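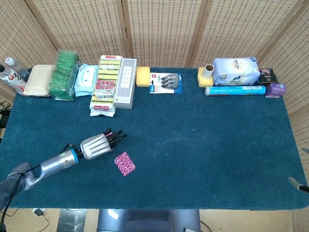 Hitetti Allotments Association — minutes of the autumn meeting, October 27, 2024

Right, I said I'd have these typed up before anyone forgot what they'd agreed to, so here goes. I was taking notes and eating flapjack at the same time, so if I've put words in your mouth, shout and I'll fix it.

We started late while people found chairs. Bradley Bunting took the chair in both senses (he got the good one). Apologies came in from plots 9 and 43, both down with the same cold.

Last meeting's minutes

Agreed as a fair record, apart from the bit where I'd written that the bottom gate was mended. It was mended for a fortnight. It's now back to being held shut with blue string, and I've been asked to say so.

Water

This took ages! The trough by the top path has been losing water since the summer and the float valve has been blamed, fiddled with and blamed again. Bradley got a price from Cimik for a new valve and fitting, £115 all in, and he'd also had a chat with someone at Prilon who wanted a good deal more and couldn't come until January. We went for Cimik. I voted yes, and so did everybody except plot 12, who thinks we should have a go ourselves. We have had a go ourselves, twice, and I was there for the second one and went home soaked.

The supply goes off for the winter once the valve is in. If you've got a hosepipe lying across the main path, please roll it up and take it in. I went over one with a full barrow last week and said things.

Compost and manure

Zúñiga stables will deliver again, same price as before, but the driver won't reverse past the hut any more after what happened with the water butt. So it'll be tipped by the road gate and we barrow it from there. Could people take two or three barrows each at first and then see what's left? Last year one end of the site was knee-deep and my end got a bucketful.

There was a long wander into whether you can put cooked food in the shared heap. You can't. Rats. Moving on.

Plot 31

Still overgrown, still nobody answering letters. The brambles are through the fence into 32 and the couch grass is following. Bradley will write one last time, and if there's no reply by January it goes to the next person on the list. I felt a bit mean agreeing to that — she grew lovely sweet peas — but the list is long and it's a good sunny spot.

Seed order

Forms to me, please, with your plot number on this time. I'm getting the broad beans in bulk and there was a strong feeling against last year's leeks, which bolted for nearly everyone. I quite liked mine, but I'm outvoted. Onion sets will come with the potatoes.

Bonfires

Only after dusk, only dry stuff, and check underneath for hedgehogs. The house behind plot 20 has complained about smoke on the washing again.

Any other business

The hut key is missing from its hook. If it's in your coat, put it back and we'll say no more.

Plot 27 has spare raspberry canes, free, bring a bag.

Next meeting in January, same place. Bradley's bringing the big kettle and I'm doing parkin.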